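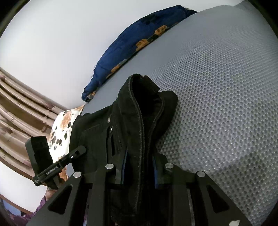

The May meeting opened at 7 with the minutes of the last one, which were passed after Ewan Gunn asked that his remark about folding boards be recorded as a question and not an endorsement. The first proper item was the bedroom clothes trial. Calum MacAulay repeated his claim that dark denim can be folded on any bed without a board. Ewan was not persuaded. He pointed to the black pair with the two silvery rivets by the pocket, where the waistband stands up in a loop, and asked how anyone was meant to get a flat fold out of that. Calum said you press the waistband down first. Ewan said he had tried that at home and it came back up.

Folding boards. Calum had prices for the Omico and the Baxter. Buying two of either would use up most of the £100 set aside. Ewan asked what a board does that a large book does not. No answer that satisfied him. Left over to next time.
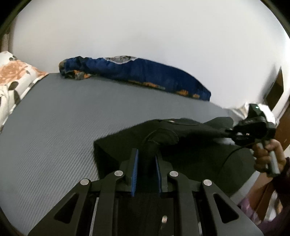 He also doubted whether a bed is the right place to sort clothes at all, given that the bedding has to be shoved back first and then pulled straight again before anyone can sleep. Calum said most people in the building have no table big enough. This was accepted, with some grumbling.

Drawer labels. The Rustix set comes in packs of 20. Ewan said that a person who cannot find socks in a sock drawer will not be helped by a label. Calum wants to try them in flat 131 regardless. Agreed, one pack only, Calum to pay and claim it back.

Leaflet. Calum's draft says that folding on the bed "halves the time". Ewan asked who had timed it. It had not been timed. The sentence comes out. The line about Inda hangers stays in for now, although Ewan would like to know why we are recommending a hanger in a leaflet on folding.

Actions. Calum: new draft, labels, receipt. Ewan: to fold one load a week by Calum's method and write down how long it takes.

Any other business: the heating in the meeting room. Same as last time.

Closed at 8.20.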